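The counter at Grikent had nine drawers when it was delivered, and by the second winter it had eight that anyone used. The remaining one stuck. It ran on the same rails as the others, carried the same small handle, and closed flush, but it opened only if the front was lifted slightly before it was pulled. Ottar Bråten had written this on a strip of tape and put the strip inside the drawer.

Ulla Sandberg inherited the counter in June, together with a ring of keys and an inventory. The inventory was a table. Column one gave the drawer, column two gave the contents, column three gave the date last checked. For the stuck drawer the second column read "various" and the third column was empty.

She did not approve of "various." At Backlund, where she had worked before, a word like that would have come back with a query attached. She put the matter on her list, below the invoice for the shelving and above the flowers, and went on to other things.

The curve of the counter was the source of most of its faults. Favalo, who built it, had been given a floor plan with a brick wall that was described as straight. It bent. The top was recut to follow it, and the recut was good work, but the units under it remained rectangular. Between each unit and the next there was a wedge of dead space, narrow at the front and wide at the back. Anything pushed over the rear edge of a drawer fell into the wedge behind it. Pens went there first. Ulla found this out with a flashlight and a length of wire, and recovered three pens, a tape measure, and a receipt from Tumine for 2,390, in no stated currency, for goods listed as "remaining."

She asked Ottar about the receipt by phone. He said he had signed for a great many things. He asked whether the drawer still stuck, and she said it did, and he seemed content with that.

Sorting began on a slow afternoon. The method was Ulla's and she had typed it out. One drawer was to be opened at a time. Each object was to be lifted out, named aloud, and either returned or set on the counter top. Objects on the counter top at the end of the day would be assigned a new place or thrown away. No drawer was to be left open while another was being worked. Rafferty Ferreira read the sheet twice and asked what to do about an object he could not name. Ulla said to describe it.

The first two drawers went quickly. They held paper. The third held cables, each tied with a different knot, and took most of an hour, as Rafferty would not cut string that could be undone. The fourth was the one with the tape in it.
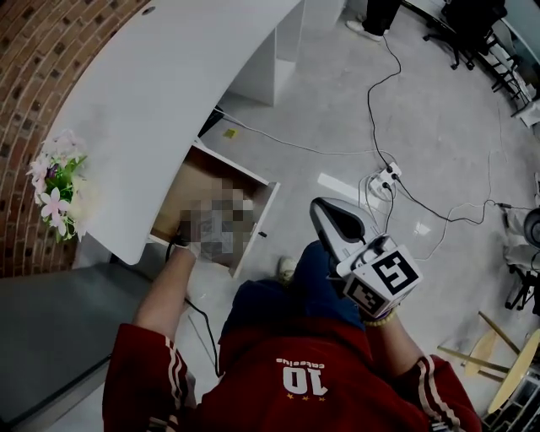

Ingvild Aasen thought they should have started with that one. She had said so in the morning and she said so again now, that the worst drawer should be done first, while people still cared where things went, and that by the fourth drawer everybody would call a thing rubbish to be rid of it. In her view the order of work mattered more than the sheet. She would have pulled the drawer off its rails altogether and tipped it out on a cloth.

Ulla considered the point. Tipping it out would destroy the arrangement, and the arrangement was evidence. If a roll of labels lay next to a box of hinges, then someone had once needed both at the same time. Ingvild answered that someone had once needed to shut the drawer.

They kept to the sheet. The entries for the afternoon were made in Ulla's handwriting and ran as follows. Hinge, brass, one half of. Key, not ours. Labels, roll, glue failed. Hinge, brass, one half of, does not match. Bulb for a lamp no longer held. Candle. Bag of screws, all the same length. Instructions for an oven. There had never been an oven at Grikent — the kitchen at the back had a kettle and a sink — and the instructions were set on the counter top with the key.

Near the bottom was a folded card. Rafferty named it as a card and, when Ulla waited, opened it. It was an inventory of the drawer in Signe Dahlgren's hand, older than Ottar's table, and it listed ten items. The two hinge halves were on it, given as a pair. The key was on it, given as "key (not ours)." The last line said that the drawer stuck and should be lifted first.

Ulla went down the card with a pencil. Nothing was missing. Nothing on it had been used, as far as she could tell, in all the time between Signe and herself, and every person in charge of the counter had evidently opened the drawer, read the card, put it back, and closed the drawer again. "Various" began to look like a reasonable summary.

She threw out the labels and the bulb. The instructions for the oven she kept on the counter top until the end of the day, and then until the end of the week. The key went back. Rafferty asked about the hinges, and she told him they were a pair.

In the table she struck out "various" and wrote "see card." She filled in the third column. Then she took up the bag of screws, chose one, and fixed the loose end of the left rail with it. The screw was the correct length.

The drawer opened smoothly after that. Ingvild, who had learned to lift it, pulled it clean out twice in the first two days, and on the second occasion the candle went over the back and into the wedge. Ulla fetched the wire. When she had the candle out she removed the screw, returned it to the bag, and checked the bag against the card.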